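Soft Goods Module: Notes from the Grutus Student Group
Newsletter item, 10/12/20

The group has moved from rigid parts to fabric. The current work piece is a red baseball cap on a white pile surface, handled with the two-finger gripper.

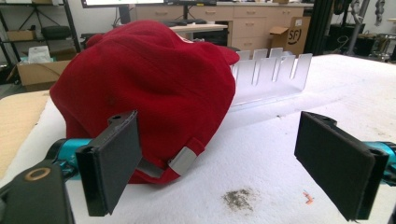

Anjani Mangundap asked whether the group should have stayed with boxes for another term, as fabric never sits the same way twice and the scores would be hard to compare. Her point was put to the group and a partial answer was adopted. Boxes remain in the warm-up set. Scores for fabric are now kept in a separate table and are not averaged with the rest.

Procedure. Each student records 15 demonstrations per session by hand. A demonstration starts with the gripper open and clear of the cap and ends with the cap released at the target position. Regrasping is allowed once. A second regrasp voids the run. The pose of the cap is changed between runs: crown up, crown down, or on its side. Side poses are the harder case because the crown gives way under the fingers and the strap can catch on the pile.

Approach angle. Members disagree on this. One half of the group takes the cap by the crown, where there is more cloth to close on. The other half goes for the edge near the strap, where the fabric is stiffer. Crown grasps tend to slip on the lift. Edge grasps hold better but leave the cap swinging, which makes placement slow. Mawar Sutanto has written up both methods in the shared log under the heading Dallness, the group's name for the fabric task. Please add to that page and do not start a new one.

Data. The first batch held 32 usable runs, of which 29 passed review. The three rejected runs all had the same fault: recording was stopped before the fingers had opened fully. Wait for full opening, then stop. File names follow the Bhuiyan scheme from the July handout. Runs named any other way will not be picked up by the script.

Surface. Brush the pile before each session and check the finger pads for lint. Dirt on the pads changes the friction and has already spoiled one comparison between students.

Next step. The Jevby round is open to teams of two. Entries need nine consecutive runs on the cap, with no voids, using one approach method throughout. Teams should state the method on the entry sheet. Changes of method after the first run count as a new entry.

Bench slots are booked through the usual sheet. Log your battery swaps.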